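The bowl that ate the budget

Dineo Mthembu keeps a spreadsheet called "robot, final, final". It has 60 rows, and by her own count she has defended every one of them in a meeting. She looks after equipment planning at Masilela, a ceramics store and lending service that packs, unpacks and shelves old pottery for museums too small to do it themselves. For most of the past year her job has been to work out whether a robot arm should do some of the lifting, and what it would cost if it did.

"Everyone asks the price of the arm," she says. "The arm is the easy bit. You ring up, a cheerful person sends you a quote, and you feel you've done a day's work. Then you find out about the table."

The table, in her telling, is where good intentions go to be invoiced. So are the fingertips, the guarding, the training, the spare fingertips and a line marked "integration", a word she has come to dislike. When the first full quote came back from a supplier in Fevville she read it standing up, then sat down and read it again.

"It had three different kinds of delivery in it. I still don't know what the second one was."

Her answer was to buy nothing for a while. The team put its first money into simulation, where a bowl costs the same to drop as to pick up. Themba Swanepoel, who builds the virtual pieces, started with plain white cylinders and was told, politely and then less politely, that Masilela doesn't own any plain white cylinders.
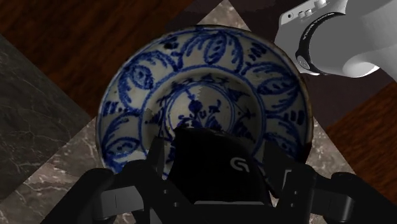 Orkorton, July

Swanepoel's blue-and-white bowl is now the one everybody argues over. It has a wide flared rim with looping leaf shapes all the way round, a floral sprig in the middle, and worn patches on the inside where the pattern gives out. He is rather proud of the worn patches.

"Perfect porcelain teaches you nothing about our shelves," he says. "Dineo wanted to know why I was spending her money on damage. I said it was the cheapest damage she'd ever get."

She allowed it. She also allowed the mixed-up ground underneath it, dark wood grain in one place and veined marble in another, having first asked whether they were paying by the slab. (They weren't.) The idea is that whatever they end up buying shouldn't lose its head over a change of tabletop. The real store has four sorts of bench, none of them chosen on purpose.

The two-fingered gripper has caused the longest discussions. Tumelo Potgieter, the handling supervisor, has been moving pots by hand for longer than the firm has had a website, and he came to the first planning session with his arms folded. They're only partly unfolded now.

"A rim is the worst place to hold a bowl," he says. "First thing I teach anyone. So I look at two fingers and I think, well, where are you going to put those?"

Mthembu wrote the question down and gave it a row of its own. Row 23 reads "Where are you going to put those (Tumelo)" and has a sum of money next to it, for trying out softer fingertips and a cradle. She says it's the most useful row in the file.

I asked how she decides what goes in and what waits. She turned the laptop round. There are three columns: now, later, and a third headed "Marcelle". Marcelle Chauvin holds the purse strings, and anything in her column needs a conversation first, preferably after lunch.

Chauvin doesn't mind having a column. "I've been called worse by a spreadsheet," she says. Her own worry is the years after the purchase. "People budget for the wedding and forget the marriage. Who services it? Who do we ring in August when it's sulking? I want a name and a phone number, and I want what it costs per visit."

The present plan is a hired arm for a trial period, working on modern stand-ins from a catering supplier. Mthembu has ordered up to 200 of them. The original request was for 449, a figure she traced to somebody adding a product code to the total.

"I did enjoy that one," she says. "I'd already found the shelf space."

Nothing from the collection goes near the arm until Potgieter signs for it. He has been given a form for this. He has asked for a longer form.

The project is called Dendari, a name Swanepoel picked and won't explain. The next review is at ten in the morning, in the room with the bad chairs. Replacement chairs are in the "later" column.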